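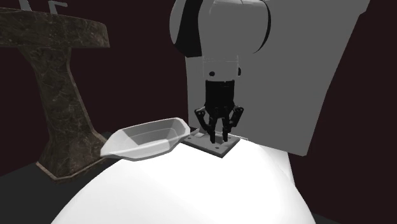
Tavano Round Table Cover, Heavy Cotton

Product code 3455
Sold singly. Made to order in our Irneck workroom.

A tablecloth has one job and most of them are bad at it. They slide. They ride up on the side where the eldest child sits. They come out of the cupboard with creases that no iron on earth will shift, and they are always, by some law of drapery, a hand's width too short on the side facing the guests.

The Tavano is our attempt at a round cloth that stays where you put it. It is a thick, plain cotton with a bit of weight in the hem, so the edge hangs down instead of sticking out like a tutu. We have been making it for 15 years and have changed it twice, both times after complaints.

What you get

One cloth, hemmed and washed once before it leaves us. We wash it first so that the shrinking happens at our house and not yours. It will still give up a little more the first time you do it hot, and we cut with that in mind.

There is no pattern. People ask for one every May, when the wedding orders come in, and every May we say no again. If you would like lemons on your tablecloth there are many shops that will help you.

Colours

Chalk, Oat, Slate, Brick and a green we call Rorkach, after the village where Ermira Ristić grew up and where, she says, every front door was painted from the same stolen tin. Rorkach looks grey on most screens. It is green. Ask for a swatch if this worries you.

Measuring up

Measure straight across the middle of the table at its widest point. Then decide how much overhang you want and add that twice, once for each side. This second part is where it goes wrong. We get an order most weeks for a cloth exactly the size of the table, which gives you a sort of hat.

For everyday meals we suggest 20 cm of drop. For something smarter, 40 cm. To the floor is possible and looks very grand, but somebody will stand on it while carrying soup.

Table with a leaf in it? Then it is an oval for part of the year and you need the Begović, on the next page.

Washing

Up to 40 degrees with ordinary powder. No softener, as it leaves a coating and the cloth stops soaking things up. Red wine: cold water, straight away, and never mind the salt. Narayanan Reddy, who runs our workroom, has tested the salt method more often than is decent and reports that you end up with a pink stain and less salt.

Line dry if you can. Pull the hem into shape while it is damp. Iron on the back, or don't, and call it rustic.

Delivery and returns

Allow 15 working days for making. We post in a cardboard tube, which keeps the worst of the creases out and which cats seem to like.

Standard sizes can come back within 28 days if unused. Gravy counts as use. Special sizes can't be returned unless we cut them wrong, in which case we will be very sorry and make another.

Also in this range

Tavano napkins, set of 7 (six for the table and one for the person who drops theirs)
Begović oval cloth
Felt underlay, cut to size
Hem weights, spare

Swatches are free. Please take no more than four at once. We know who you are, quilters.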